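Open-case check, desktop workstations, Okafor office, back room
Sunday, December 24, 2023

Unit 3 of 5. Lid off, power cord out before starting.

## Before touching the board

- [x] Power cord pulled, power button held down 5 seconds
- [x] Wrist strap on and clipped to bare metal
- [x] Side panel set flat on the bench
- [ ] Asset tag matches the sheet. *Sheet has the old Londutero number. Fix the sheet, leave the tag.*

## Rear of case

- [x] Expansion slot covers seated
- [x] Blue retention clips closed. *Press each one with a thumb. If a clip feels soft, write it down and swap it at the April check.*
- [x] Vent grille clear
- [ ] USB ports tested with a known good stick. *Do this after the lid is back on.*

## Wiring

- [x] Power connector at the corner of the board pushed fully home
- [x] Red-and-black twisted pair plugged in at its header. *Don't pull on it to move it out of the way. Lift it with a finger.*
- [x] Cable bundle kept to the side wall
- [ ] Sleeves checked for nicks. *Done on units 1 and 2 only. Ifeoma to finish.*

## Closing up

- [ ] Screws counted back in
- [ ] Lid latched on both sides
- [ ] Machine left running 30 minutes, then listen for fan noise

Unit 4 has a sticky lid. Push down on the front edge first and then slide. Unit 5 is still in use upstairs and can wait until the office reopens.

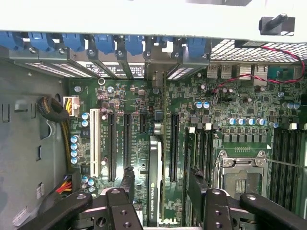
**Suleiman Babalola**
Workshop technician

Return the signed sheet to Ifeoma Akpan. Anything left unticked carries over to the next visit.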